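# Towels, and the cupboard they have to fit in

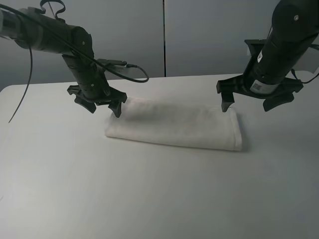

*White towel, folded lengthways on the white table.*

We moved the towels in February. They used to live in the bedroom wardrobe, on the bottom shelf, where they shared space with the spare duvet and a bag of curtains we have never hung. Now they have their own cupboard on the landing. It is a Wegener, second-hand, narrow and fairly deep, and it has made me change how I fold everything.

In the wardrobe I folded towels the way my mother did: in half, in half again, then once more, so you ended up with a fat square. Squares stack well on a wide shelf. On a narrow shelf they stick out over the front and the door won't shut. I put up with this for a couple of weeks, pushing the door with my hip, and then the catch came off.

So it's long folds now. I lay the towel flat and bring the long sides in, smooth it down with my forearm, and then fold over the ends if it needs it. You get a long bundle which goes into the cupboard end first. The door closes and I have glued the catch back on.

It isn't a very neat fold. The end where the cloth turns back on itself always comes out fatter, and the other one is narrower, so if you stack them all the same way round the pile starts to lean. I turn every second one. Creases don't bother me on a towel and I don't iron them.

Size matters more than I expected. The bath sheets are 179 cm long and are a nuisance. They need an extra turn and even then they only fit on the bottom shelf. The Pimitz ones are 104 cm, and they are the easiest things in the house to put away. If I were buying again I would get all Pimitz and forget the bath sheets, although I'd be outvoted on that.

The Sinberg towels are a different matter. They were a present and they are very thick. Two of them take up most of a shelf. They also take ages to dry on the airer, and if I fold them a bit too soon the whole cupboard smells by the weekend. I now leave them over the banister until the next morning before they go in.

A few other things from the past month:

- Fold on a table. I did it on the bed for years and the mattress gives, so nothing stays square. A hard top is much better for flattening the middle.
- Fabric softener has gone. I used Elent for a long time and the towels felt nice but seemed to move the water about more than soak it up. Without it they are rougher and they dry you.
- Hand towels can be rolled. I keep them in the gap at the side of the middle shelf – it was wasted before.
- Flannels go in a shoebox. I have tried folding flannels and life is too short.

The top shelf is still empty apart from a hot water bottle. I had thought of putting the swimming towels up there, but they get used every week and I can't reach without the step. Tablecloths might go there instead. They are currently in with the curtains, and the curtains need a decision of their own.

Next job is the bed linen. The fitted sheets are in a heap and I'm not looking forward to it.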